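Rullavwood furnished rooms – progress report to Pellegrini, October

Report date: 17 October 2019

Quick one this time, the full cost sheet comes seperately. Short version: rooms are on schedule, linen is mostly there, laundry is the slow bit.

Where we are

Grant covers 6 bedrooms on the upper floor. 4 are furnished and made up, 3 of those signed off by the housing office. Last 2 waiting on mattresses from Sekora – delivery promised before the end of the month, no reason to doubt it yet.

Beds and linen

White bottom sheets throughout, as agreed in the spring. They wash hot and we can swap them between rooms. Still creasing more than we'd like, even straight from the dryer. Not planning to iron. Blue pieces get sorted and folded on the bed itself, saves carrying everything down to the laundry room and back up again.
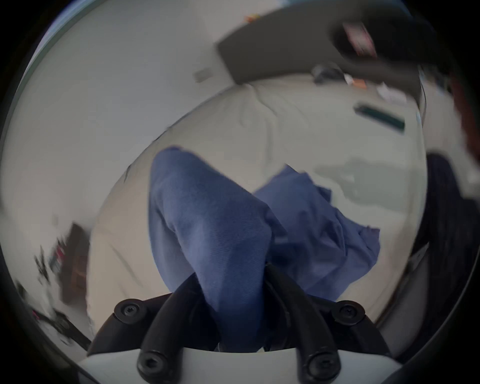
Headboards

Dark gray in the room we worked in for this report. Good choice, goes with the white and doesn't make the room feel like a clinic. Please keep the same gray for the last two rooms if Zerska still has it. If not, next shade darker, not lighter.

Small things on top of the headboards and labels on the side still to be dealt with room by room. On the snag list. Same for loose bits of paper or cloth by the bed edge – final walk-through picks those up. The clip-on style light at the side of the bed stays where it is for now, residents asked for something they can reach lying down.
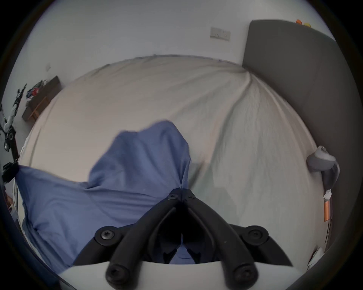 Reading time: 2 min

Laundry

Slower than planned. One machine out for most of the month, so blue and white loads had to take turns. Repair is booked. Until then bedding is done in the mornings and personal items after lunch, which works but only just.

Money

Spent 291 on replacement sheets, inside the linen line. Nothing else over. Mattress invoice not in yet so that line looks better than it really is, please dont read anything into it.

Needed from you

Yes or no on moving what's left in the linen line over to towels. Also the updated sign-off form, we are still using the old one.

Next

Sekora delivery, make up the last two rooms, headboard snags, then the final walk-through with the housing office. Next report follows once both rooms are signed off.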